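**Ticket: exhibit audio drops out during playback, Courtroom 9**
Opened by: Rattana Noiphan, clerk's office, Stotmont County
Status: fixed, watching

**8:40 a.m., Rattana**
Jury's due back after lunch and the recorded interview (Exhibit 179) goes silent partway through. Picture keeps going, sound quits. Lastero shows no error. It plays fine on my desk machine, so the file itself looks good!

**9:05 a.m., Uthai Prasertsri, court tech**
Thanks for testing it at your desk first, that saves me a trip! Couple of things to try:

- Restart the Lastero player, not just the browser tab
- Switch the output from "jury box" to "all speakers"
- Note the time on the recording when the sound quits

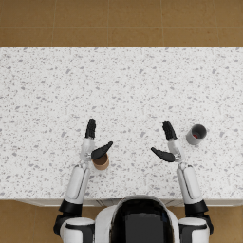

**9:30 a.m., Rattana**
Restarted, same thing. All speakers, same thing. But it quits at the same spot every time, right where the detective changes rooms and the second recorder takes over. I ran it three times to be sure.

**10:10 a.m., Uthai**
Oh, that's a great clue. The interview was stitched together from 2 recorders, and the second half is saved with a different sound setting. Your desk machine switches over by itself and the courtroom player (older version, still on my list) doesn't. I'm making a playback copy with one setting all the way through. The original stays locked in the evidence folder and I haven't touched it.
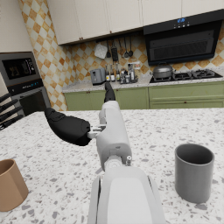 **Does the playback copy need a new exhibit number?**
Judge Paquette's standing order lets us keep the same number, as long as the copy is marked "playback" and both attorneys get told before it's used.

**11:25 a.m., Rattana**
Both sides told, and Siriporn Boonyarit from the defense sat in and listened to the whole thing with me. Sound all the way to the end, I could've cheered!!

**11:40 a.m., Uthai**
Love it. Leaving this open until the jury has heard it. Player update for Courtroom 9 is its own ticket now, assigned to Kanokwan Ratanaporn.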